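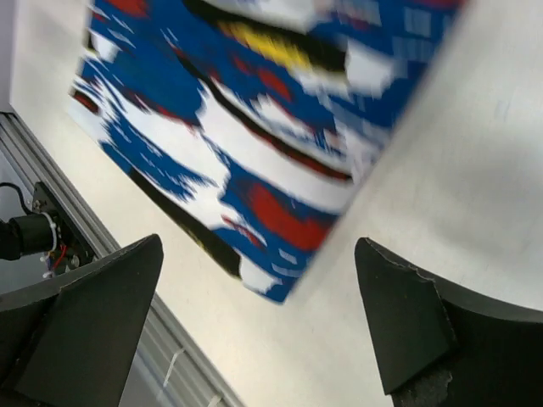
You'll never keep blue with blue, somebody has written in pencil across the bottom of my last page, half of them are blue and red and yellow all at once, so which pile do they go in?

Fair point, whoever you are, and I've been chewing on it all morning. June, 9.40, kettle on, back at the pale table with the Garuvar boxes. For anyone picking this notebook up cold: Garuvar is the big mixed lot of printed stuff, packets and wrappers and covers and bags and show cards and anything else flat that somebody once thought was too cheerful to throw out. I've been going through it a handful at a time and putting it into some sort of order before it goes on to the Flatton shelves.

So, the colour piles. My idea last week was to sort by main colour first, since that's quick and you can do it while listening to the radio. It works beautifully for the plain ones. Brown paper bag with one line of green lettering, lovely, goes with the greens, next! But a good part of Garuvar is the loud sort, where you get royal blue next to red next to yellow with black round the edges of things, and you stand there holding it like a person who's forgotten why they came upstairs. I did try "whatever colour there's most of". Then I picked up the same piece after lunch and put it somewhere else, which tells you how good a rule that was.

What I'm doing now is having one pile called LOUD (capitals on the label, it deserves them) for anything with three or more strong colours. LOUD then gets split by size and nothing else. Big ones on the left of the table, small ones in the shallow tray. It's a bit of a cheat but the piles have stopped moving about.

10.55. Table notes. I do like working on the light top for this, the colours jump off it and you can see a torn corner straight away. The old dark bench was hopeless for that, I missed a whole run of nibbled edges in the Irkton lot and had to go back. The drawback is that a light surface shows every mark, and I can never tell whether a grey smudge is an old scuff or fresh ink off something I've just put down. Rule from now on: wipe with a barely damp cloth, then a dry one, then go and do something else for five minutes. Do NOT do what I did and put a glossy piece down straight after wiping. It grabs on like a wet playing card and you have to peel it, and I could hear it complaining.

Also, please put things down flat and lift them. I keep catching myself sliding pieces across the table to the right pile, it's so much quicker, but the undersides pick up dust and the corners go. If it's a big floppy one, two hands, opposite corners. If it's a stiff one, get a slip of card under the edge first and lift from that.

11.30. Rolled things! I'd forgotten there was a whole tube of them. They've been rolled for so long that they spring shut the second you let go, and I chased one off the end of the table and under the radiator. Tried them three ways:

Weights on all the corners, left over a tea break. Hardly any difference on the thick ones.
Rolled gently the other way round the tube. Quick, but I could see fine lines starting in the black on one of them, so I stopped.
Between two sheets of blotting paper with the big board on top. Slow as anything but by far the best. They're under there now and I'm leaving them alone.

The black areas seem to be the weak spot generally. Wherever there's a heavy black band it cracks before anything else does, and the yellow next door is usually fine. I don't know enough about inks to say why. If anybody at Flatton does, please write it in the margin, I'd love to know.

1.15. Numbers, while I remember, as I've been asked for them twice. The tally sheet stands at 2,711 pieces sorted, and 263 of those are doubles of something already in. We bought 3,000 sleeves at the start and I remember thinking that was wildly too many. It isn't going to be enough, is it, not with the tube and the Kamolrat folder still to come. I'm putting the doubles two to a sleeve, back to back, unless they're the thick sort. That frees up a decent stack. Somebody please order more before I have to start rationing.

On the labels: pencil, on the sleeve, before the piece goes in. I know we all know this. I found four with biro on them yesterday and I have a horrible feeling that the handwriting is mine.

2.20. Opened the Kamolrat folder just for a peek and lost half an hour. They're gorgeous. Much cleaner than Garuvar, hardly handled, and somebody has already put tissue between them. The trouble is that the tissue has gone a bit yellow and I think it wants changing before it leaves a tint on the white parts. Haven't touched it. Closed the folder again and felt very grown up.

Somebody wondered whether LOUD ought to be split again by what the things were for, food here and toys there and so on. I'd say wait. Plenty of them are only part of something bigger and you'd be guessing from a bit of stripe, and once a guess is written on a sleeve everybody believes it for ever. I've been putting a plain question mark in the use column and moving on. There are a lot of question marks. I'm fine with it.

3.50. Stopping soon, my eyes have gone funny from all that red and blue. Left for tomorrow:

check under the big board, but don't lift it before lunch
more blotting paper
small tray needs a lid, or at any rate something over it
find the soft brush, last seen near the sink
look up tissue prices for Kamolrat

Big pile on the left is squared up and covered. The tube is back on the windowsill, please don't stand anything in it.

Comments

The soft brush is in the Irkton box, under the string. Sorry, that was me.

Does two to a sleeve work with the glossy ones? I had a pair stick together last summer and lost a strip of red off the back one. I'd slip a bit of plain paper in between.

Ooh, good thought, I'll go back and do that. Bang goes my afternoon!

Pro LOUD. Keep LOUD.

Sleeves ordered, same size as before. Couldn't get the wider ones.

Workshop notebook | Contact the Flatton desk | Please ask before copying pages | Back to top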